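4.2 筆記面を含む作業における記録規則

本節では、ホワイトボードなど筆記面を作業対象に含む卓上マニピュレーションについて、記録開始前の確認、記録中の中断条件、記録後の注釈に関する規則を述べる。対象は手首カメラを備えた平行グリッパによる作業とし、固定カメラのみの構成は4.4節で扱う。規則の原案はOtierの運用手順書に基づき、Clundanauでの試行を経て改訂した。以下で「規則」と呼ぶものは、特に断らない限り2027年版を指す。

筆記面は、剛体の把持対象と比べて状態の定義が難しい。位置と姿勢が同じでも、面上の文字が一画増減すれば作業の初期条件は異なる。その差異は関節角や把持力の記録には現れず、画像にしか残らない。一方、手首カメラの画像ではグリッパの指が視野の下部から中央にかけて常に写り込むため、文字列の一部が隠れることは避けられない。規則ではこの遮蔽を欠陥とみなさず、遮蔽の有無と程度を注釈に残すことを求める。

記録開始前の確認事項は次のとおりである。第一に、筆記面の枠がカメラ画像内でどの範囲まで見えているかを判定する。枠の全周が見えている必要はないが、角の少なくとも一つと、それに接する辺が識別できなければならない。第二に、面上に既存の筆跡がある場合、その内容を操作者が目視で転記する。転記は画像を見ずに行い、画像からの読み取りは別の注釈者が担当する。両者を同一人が行うと、隠れた文字を記憶で補う傾向が試行段階で認められた。第三に、照明による反射が筆跡に重なっていないかを調べる。重なる場合は筆記面または照明を動かし、動かした後で第一の項目から確認をやり直す。

図2に、この規則を適用する作業環境の手首カメラ画像を示す。黄色の縁をもつホワイトボードが石目模様の面に斜めに置かれ、黒の手書き文字で「Good」と読める語がある。続く語は「ener」に似た字形までが見えるが、その先は左の指先に隠れている。規則に従えば、画像側の注釈は最初の語を確定、次の語を「部分可読」とし、推定した綴りを文字列欄に記入してはならない。面の上部には白い反射があるが、文字には重なっていないため、反射については記録を継続できる。棚の包装品や銀色の箱など周囲の物品は、作業指示に現れない限り個別の注釈を要しない。

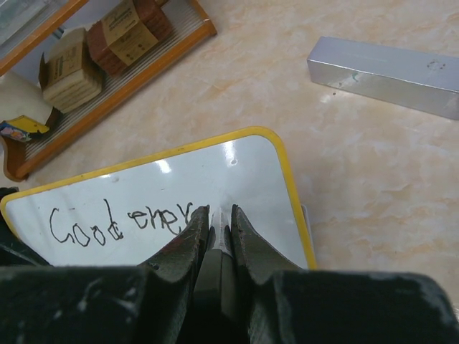
Petkovからは、部分可読の語について推定綴りを一切残さないのは情報の損失が大きく、候補を確信度とともに別欄に保存すべきではないかという意見が寄せられた。作業指示が文の補完や消去を求める場合、学習側は語の残りを何らかの形で仮定することになるため、注釈者の候補が比較の基準になりうるという趣旨である。また、目視転記は操作者の負担が大きく、既存の筆跡が短い場合には省略を認めてもよいとの指摘も含まれていた。

前者の意見は部分的に採用した。規則では文字列欄と候補欄を分離し、候補欄の記入を任意とした。ただし、候補欄の値を評価時の正解として用いることは禁止する。候補欄を正解に転用すると、遮蔽下で正しく「不明」と応答した系が誤りと判定されるためである。後者の省略は採用しなかった。転記を要する長さの境界を設けると、境界付近で操作者ごとの判断が分かれ、転記の欠落が省略なのか漏れなのかを後から区別できなくなる。

記録中の中断条件は、接触に関するものと視認に関するものに分ける。接触については、指先または把持物が筆記面の枠に意図せず触れ、枠が動いた場合に中断する。筆記面が固定されていない構成では、この条件を緩和してはならない。視認については、作業対象の文字列全体が一定時間以上見えなくなった場合に中断するものとし、時間の閾値は作業ごとに手順書で定める。指による部分的な遮蔽は中断の理由にならない。中断した記録は削除せず、中断理由の符号を付して保管する。再開は認めず、新しい記録として最初から取り直す。

筆記面の傾きについては、画像上で水平に補正した複製を作成してもよいが、注釈は補正前の画像に対して行う。手書き文字の行は枠の辺と平行であるとは限らず、補正の基準を枠に取るか行に取るかで文字の相対的な高さが変わる。補正画像を配布物に含める場合は、基準とした辺または行を付記する。

記録後の注釈では、筆跡、汚れ、反射の区分を設ける。汚れには擦れ跡、消し残り、枠の摩耗を含めるが、画像のみから成因を判定できないものは成因を空欄とする。短い線状の跡は筆跡との区別が難しく、単独の画像で断定できない場合は「未分類」を用いる。重ね書きされて線が太くなった箇所は筆跡に含め、下の字形の復元は行わない。試行では、未分類の使用を認めなかった初期の手順において注釈者間の不一致がこの区分に集中したため、改訂時に追加した。

Clundanauでの試行では3048件の記録に上記の規則を適用した。このうち約1000件は改訂前の手順で取得されたもので、注釈のみを新しい規則でやり直した。目視転記が存在しない記録については後から補うことができず、転記欄を「欠測」として公開対象から外した。Kumellの保管形式では空文字列と欠測が同じ値に変換されるため、書き出しの際には欠測を示す符号を別に設ける必要がある。変換後の検査は、転記欄と候補欄のそれぞれについて行う。

本規則は筆記面が平面である場合に限定される。曲面や透明板に書かれた文字では、反射と背景の透過が同時に生じ、前述の区分をそのまま適用できない。筆記具を把持した状態の記録には、以上に加えて4.3節の先端保護に関する規則を適用する。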